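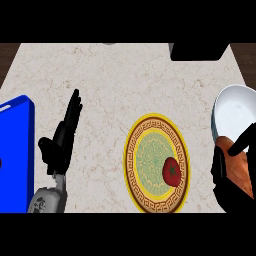 Which hand should we buy, the Prustel or the Grollier?

The Prustel, if you can live with its thumb.

That was the whole of Ylva Lindqvist's report, and she had been rather proud of it. It fit on a sticky note. She put the sticky note on Aarne Karppinen's monitor at nine in the morning and by ten past he had brought it back to her desk, holding it by one corner.

"Hellström is paying for a comparison," he said. "They'll want to see one thing compared with another."

"It says Prustel. It says Grollier."

"They'll want a table."

So there was going to be a table. Ylva opened the log and looked at what she had to put in it. There had been 751 runs in simulation, all of them in the same kitchen, with the same marble counter and the same tomato, which by now she knew better than some of her cousins. The Prustel hand had five fingers and a data sheet written by someone in love. The Grollier had three fingers and a data sheet that was mostly a drawing of a bolt.

The trouble was the sweet potato. Both hands could pick up the tomato. Both hands could pick up the bowl, if you let them come at it from the side and didn't hurry them. The sweet potato was where the marriage counseling started. The Grollier took hold of it the way you take hold of a suitcase on a moving train, and it held on, and then at the other end it wouldn't let go. It opened its fingers and the sweet potato stayed put against the palm, in defiance of gravity and of Ferhat Kocabaş, who had written the contact solver.

"It's friction," said Ferhat.

"It's hanging upside down."

"There's a lot of friction."

He went off to lower the friction. After lunch the Prustel tried the same grasp and the sweet potato left the kitchen at a speed Ferhat asked her not to write down.

By four they had a number somewhere between glue and soap, and Ylva started the last batch over. She got herself a coffee and watched the Prustel's thumb. The thumb was the thing. The fingers closed together, obedient as a choir, and the thumb came in afterward, on its own schedule, having apparently stopped to talk to someone. Most of the time it arrived before anything rolled. When it didn't, the other four fingers patted the vegetable off across the counter with what looked like real affection.

She wrote, Thumb latency. Then she crossed it out and wrote, Thumb is late.

Trinidad Requena came by with her coat on. She ran the Aden, the actual arm in the actual basement, and she regarded everything upstairs as a kind of cartoon.

"Which one am I bolting on?"

"Prustel. Probably Prustel. Aarne wants a table."

"The Grollier weighs less."

"The Grollier won't let go of things."

"Neither does Aarne." She leaned in at the screen. "Why does it always do the tomato first?"

Ylva had never asked herself that. She looked in the task file, and the order was alphabetical, or had been until somebody renamed the sweet potato. In Ea Hafþórsson's day it had been called yam_final, and before that yam. Ea had left in January to keep sheep, and there was still a comment in the file with her initials on it. It said: do not trust the yam.

"She might have mentioned that," said Ylva.

"She did. It's right there."

Under the comment was a mass, and the mass was 39. The field was in kilograms.

They both looked at it for a while. On the screen the Prustel hand was lifting thirty-nine kilograms of sweet potato over the counter without any visible strain. The Grollier, in its own window, had just refused to put its own down.

"Well," said Trinidad, "I'd buy either of them."

Ylva called Ferhat over. Ferhat read the line, sat down on the edge of the desk and said that this did explain some things about the friction. Then he said that he had been right about the friction all along, in a sense, and went to find his jacket before anyone could ask in what sense.

She changed the mass to something you could carry home in a bag. She put the friction back where it had been on the first morning. She queued all 751 again, both hands, and the counter at the bottom of the window went back to zero, and the Prustel reached for the tomato.

Aarne stopped at the door on his way out.

"How's the table?"

"It has columns," said Ylva.

"Good. And is it still the Prustel?"

The fingers closed. She waited for the thumb.

"Ask me at three," she said.

"It's six."

"Three tomorrow."

He wrote it on the back of the sticky note.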